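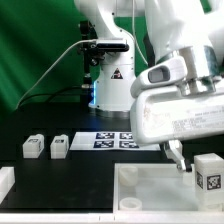
**Notas para a fala de 23 de outubro: cortina, tampo preto, cabos**

Falar devagar no início, a sala da Flinisia tem eco. Não ler os diapositivos.

## Abertura

Perguntar quem tem uma cortina escura atrás da bancada. Depois perguntar quem a escolheu por uma razão que ainda saiba dizer. Esperar pelas respostas, mesmo que demorem.

A minha posição, dita logo: uma boa parte do que se vende como "fundo neutro" é gosto com ficha técnica. Eu também tenho cortina e não a vou tirar, mas gostava que deixássemos de falar dela como se fosse um instrumento de medida.

## A cortina

- O catálogo da Zarnden promete "absorção total". Pedi os ensaios em maio e recebi outra vez o catálogo.
- Verde-escuro ou preto? Ouvi defender as duas cores com o mesmo argumento, às vezes pela mesma pessoa. O verde cansa menos a vista, dizem. Pode ser. Continuo à espera de quem mo mostre.
- As dobras. Um tecido com folga faz pregas, as pregas fazem sombra, e lá se vai o fundo uniforme que nos venderam. Esticá-lo resolve durante uns tempos, até alguém puxar a cortina para chegar à tomada.
- Pó. O tecido pesado guarda-o. Quem compra pergunta pela cor e quase nunca pergunta como se lava.

*(Se houver risos na parte do pó, contar a história da bainha. Se não houver, seguir.)*

## O tampo preto mate

Aqui sou um pouco mais simpático. Um tampo mate reflete menos do que um brilhante, isso concedo sem discussão. O que não aceito é a frase "sem reflexos". Ponham uma luz azul pequena encostada à superfície, com o resto escuro, e digam-me se não aparece lá uma mancha azul.

Outras queixas, por ordem de irritação:

1. Um parafuso preto caído num tampo preto é um parafuso perdido. Já passei 6 minutos de gatas à procura de uma peça que estava em cima da mesa.
2. As dedadas. O mate da Skindaveo vem anunciado como "antimarcas", e o nosso ficou marcado logo na primeira semana, com mãos lavadas.
3. O preço. Pagámos quase 80 euros a mais pelo acabamento. A versão normal, com um pano por cima, talvez servisse. Não comparei, admito, e convém dizê-lo antes que perguntem.

## Os cabos

Parte mais longa. Se o tempo apertar, cortar na cortina e deixar esta inteira.

O conselho habitual é "cabos pretos sobre fundo escuro, para desaparecerem". Desaparecem mesmo, e é daí que vem a minha desconfiança. Um cabo fino e escuro encostado a um pano escuro deixa de se ver, também para quem vai passar a perna por ali ou arrastar a mesa.

O cabo branco é feio contra a cortina. Salta à vista, atravessa tudo na diagonal, estraga a fotografia do relatório. Prefiro-o. Sei por onde anda sem me baixar.

- Calha da Vik: boa para quem não muda nada de sítio. Nós mudámos a bancada 2 vezes e a calha ficou na parede, a apontar para lado nenhum.
- Abraçadeiras: usar as de velcro. As outras pedem alicate de corte, e o alicate anda sempre longe.
- Etiquetas nas duas pontas. A etiqueta só numa ponta serve para nos lembrar que devíamos ter posto a outra.
- Deixar folga. Um cabo esticado fica mais bonito e dura menos, ou pelo menos é o que me parece; também não tenho ensaios.

## Suportes e grampos

Passar depressa. Um suporte vertical com articulação segura bem enquanto os manípulos estão apertados, e a pergunta a fazer ao vendedor é o que acontece depois de os apertarmos todos os dias. Pedir a resposta por escrito.

## Perguntas

Reservar 3 minutos. Vão perguntar pela iluminação, de certeza. Resposta: não sei o suficiente, e desconfio de quem responde sem ver a sala. Se insistirem na cor da cortina, pedir que mandem amostras do tecido, com a etiqueta de lavagem.

Levar o adaptador do projetor e o pedaço de tampo riscado para circular pela assistência.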